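Home Features Facilities Cooling Storage Subscribe Contact

The Second Feed: How a Regional Hospital Group Rebuilt Its Backup Power

By Birsen Keskin
February 8, 2018

The battery room at the Drindlow campus of the Hedwood hospital group is on the lower level, behind the laundry and two doors down from the records archive. Until last year it held a single string of lead-acid batteries that had been installed when the building opened. The string supported the patient records system, the telephone exchange and the network closets on every floor. It was tested once a year, in December, when the elective wards were at their quietest.

The December test of 2016 did not go well. Utility power was removed under supervision, the inverter picked up the load, and the batteries were expected to carry it for 15 minutes. They carried it for a little over four. The generator was already running by that time and no service was lost, but the margin had disappeared. A report went to the facilities office the same week, and a request for capital funding followed.

Hedwood is not unusual in this respect. Battery strings age in ways that a voltage reading does not reveal. A cell may show a healthy float voltage for months while its internal resistance climbs, and the weakness appears only when the cell is asked to deliver current. One weak cell limits the whole string. Facilities that measure voltage alone tend to learn the true condition of their batteries at the moment they need them.

The project that followed was led by Aitana Rivas, the group's head of electrical services. Her first decision was to delay the purchase of any equipment until the load itself had been measured. The original system had been rated for a load that existed mostly on paper. Some of the equipment on the schedule had been removed years earlier. Other equipment, including two imaging archives, had been added without any entry at all.

The survey took six weeks. Technicians recorded the draw on each branch circuit at intervals through the day and night, and traced every feed to its outlet. They found 124 connected devices that appeared on no drawing. Many were small: desk printers, battery chargers, a fish tank pump in a waiting area. Together they accounted for about a tenth of the protected load, and most were moved to ordinary circuits before the new system was specified.

"The cheapest capacity we obtained in the entire project was the capacity we recovered by unplugging things," Ms. Rivas said.

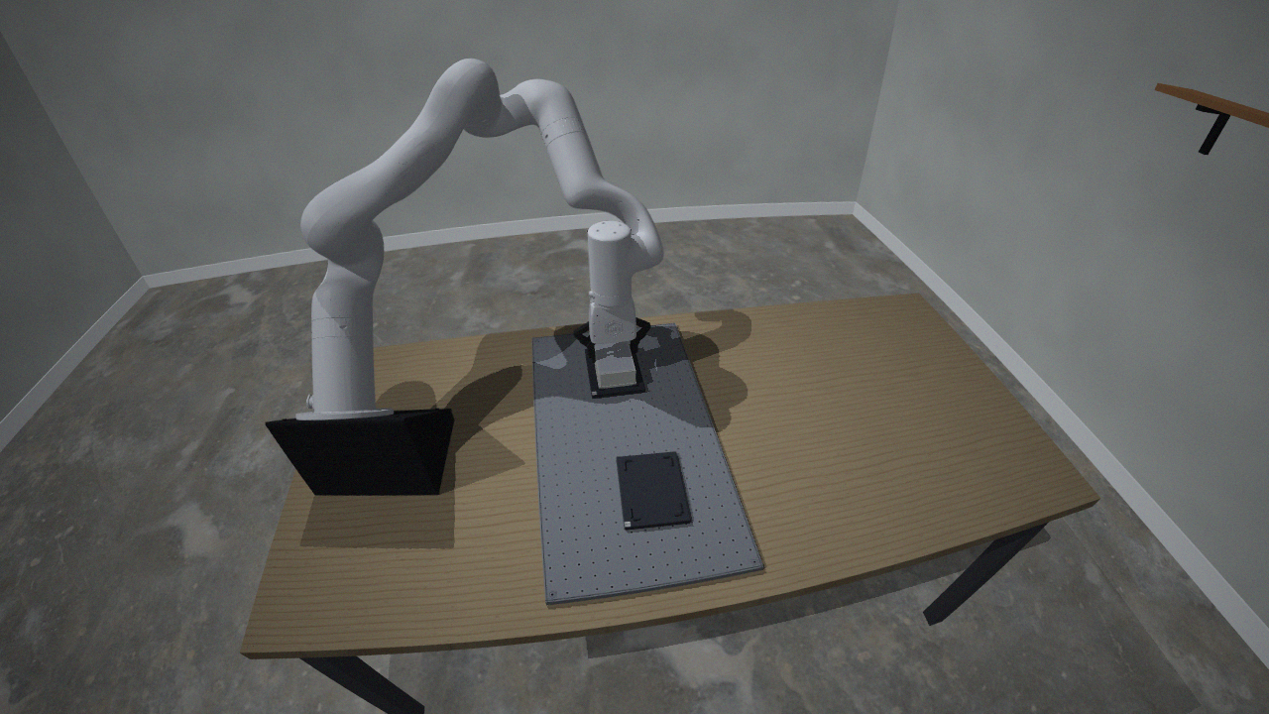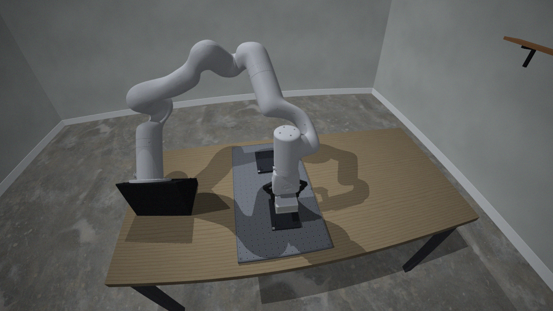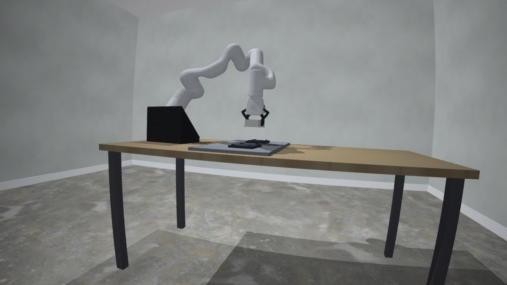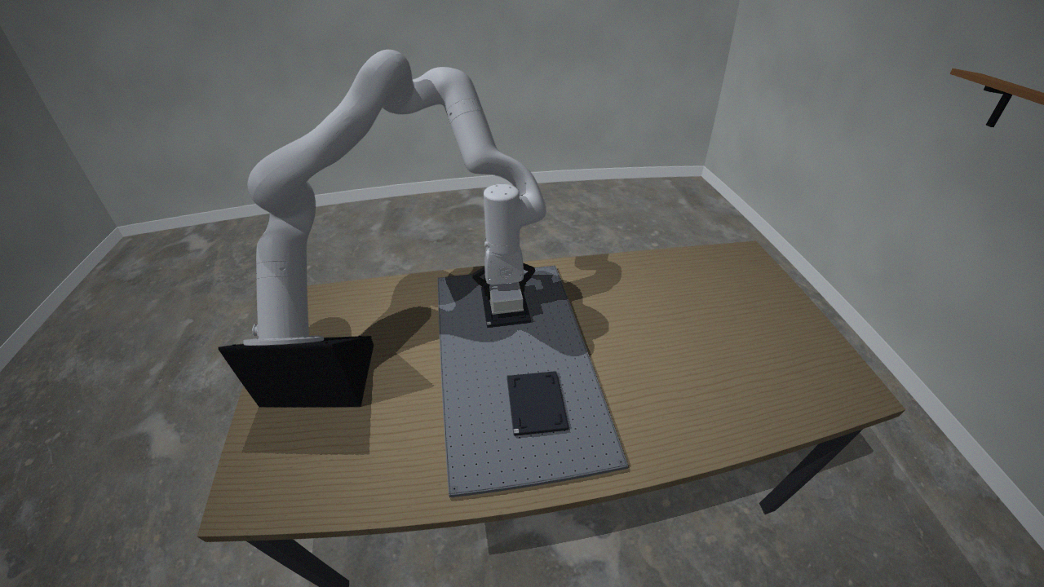
Yiğit Toprak takes a different view of the survey and has said so in meetings, arguing that six weeks was too long to leave a failing string in service and that temporary batteries should have been rented on the first day. Ms. Rivas accepts the point in part. A rental unit was priced, but the only place to park it was the ambulance turning area, and the request was declined.

The replacement design divides the protected load between two independent paths. Each path has its own input breaker, rectifier, inverter and battery cabinet, and each is sized to carry the whole of the critical load alone. Servers and network switches with dual power supplies are connected to both. Equipment with a single power supply is connected through a transfer switch, which selects whichever path is healthy.

This arrangement costs more than a single large unit and takes up more floor space. It also runs each side at less than half of its rating, a range in which older equipment was notably inefficient. The Vorar units selected by the group were chosen largely on their measured performance at partial load. The tender required each bidder to demonstrate efficiency at 25, 40 and 50 percent, with the group's own meters on the input and output. Two bidders withdrew at that stage.

Battery chemistry was the subject of the longest discussion. Lithium cabinets were considered and would have fit easily in the existing room. The group's insurer asked for additional fire separation, however, and the wall in question also carried the oxygen line. The cost of moving the line settled the matter. The new strings are valve-regulated lead-acid, with a monitor on every block that records voltage, temperature and internal resistance.

Installation was carried out over four nights by Cruzado, an electrical contractor that had previously worked on the group's outpatient building. The critical load was transferred to a maintenance bypass for each stage of the work, and a member of the records team was present in the room throughout. One night was lost when a cabinet delivered to the loading dock proved to be wider than the service elevator door. It was brought in the next evening with its side panels removed.

The rooms themselves required attention as well. Lead-acid batteries lose life quickly in warm air, and the old battery room had been cooled by a duct borrowed from the laundry corridor. It now has its own unit, with an alarm that reports to the switchboard. The door has been fitted with a closer, and the floor has been marked to keep a clear aisle in front of each cabinet. Storage of any kind is prohibited. When the room was first emptied, it yielded a quantity of folding chairs and a piano stool.

The new system was tested in full this past December. Each path was failed in turn, and then utility power was removed from both. The batteries held the load for the specified period, after which the generator was allowed to start. The records system logged no interruption. A shorter test will now be conducted every quarter, and the resistance readings will be reviewed monthly by the electrical services office.

The second campus is next. Its equipment is newer, but its drawings are in no better order, and the survey there is scheduled to begin in the spring.

Comments

Anayeli Jaramillo
We went through the same exercise at a county building and found a space heater on the protected circuit under nearly every desk. I would like to know how Hedwood keeps people from plugging things back in. Colored outlets did very little for us.

Azlan Liem
The article does not mention the generator. If the fuel has been sitting as long as the old batteries had, I would test that before the second campus.

P. Osgood
Quarterly tests are fine but please keep the yearly full-length one. A short discharge will not find what the long one finds.

Anayeli Jaramillo
Agreed with the above. Ours passed three short tests and failed the long one.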